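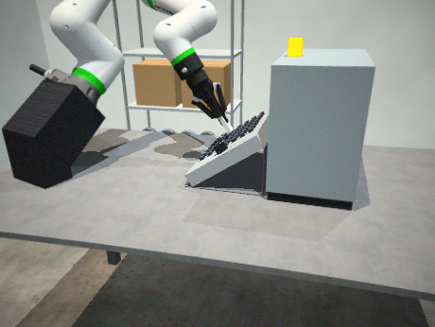
**Hudine Concrete Countertop Sealer, 60 oz**

Every sealer on our shelves claims to stop stains. Most of them slow stains down, and this one does too. We carry it because it does that longer than the two we dropped, and because the can tells you how much you'll need.

The maker says one can covers 60 square feet in two coats. On a smooth, dense slab, maybe. Ours was an older pour with plenty of pinholes, and the first coat vanished into it. Buy a second can if your top is homemade.

### What we'd believe

- Water beads well once it has cured
- Low smell, fine to use with a window open
- Dries matte, with a slight darkening on pale gray

### What we wouldn't

- "Heat proof." Use a trivet.
- "Lasts a lifetime." Plan on a fresh coat every year near the sink.
- "Stain free." Lemon juice left overnight etched our sample, and red wine left a faint ring.

### Before you order

Sand to 300 grit, wipe off the dust, and let the top dry fully. Try it on a hidden corner first. It will not stick over wax, whatever the label says about "all surfaces." If you have Vorine paste on there now, strip it or stay with Vorine.

Krešimir Đorđević in our shop still prefers Coswood Penetrating for floors and garages. He has a point: it costs less and you won't be cutting bread on it.

**Item no.** 3260
**Finish:** matte only (the satin was discontinued in June)
**Cure time:** three days before light use, longer in damp weather
**Returns:** unopened cans only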